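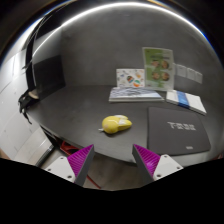 Yellow mouse with a short white cable, left of the mouse pad.

Cleaning a small novelty mouse and its pad

Written by Satish Dixit, updated July 29, 2020

Rounded mice in glossy plastic show skin oil sooner than matte ones. The method below covers the shell, the seam between the buttons and a dark printed pad. Allow 17 minutes, plus drying time for the pad.

You need 2 microfiber cloths, a soft toothbrush, cotton swabs, dish soap and isopropyl alcohol.

1. Unplug the mouse, or switch it off if it is wireless. Move papers and notebooks to the back of the desk.

2. Dampen one cloth with water and a drop of soap. Wring it out and wipe the shell from front to back.

3. Run the dry toothbrush along the seam. Hold the mouse with the seam facing down so that loose dirt falls out. 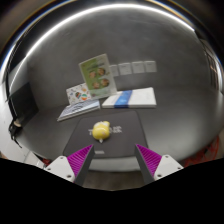 4. Clean the sensor window with a dry swab. For sticky residue, put a little alcohol on the swab – keep it off painted or printed areas, where it can lift the color.

5. Mix some 200 ml of lukewarm water with a few drops of soap. Sponge the pad in straight strokes and go lightly over any lettering. Leave paper labels dry.

6. Blot the pad with the second cloth and lay it flat overnight. Do not use a hair dryer; heat can curl the corners.

Check the shell under a desk lamp before plugging in. Streaks show best on the curved sides.

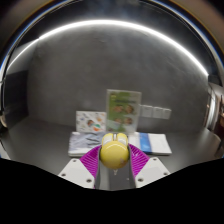 Glossy yellow body, with the two lobes at the top.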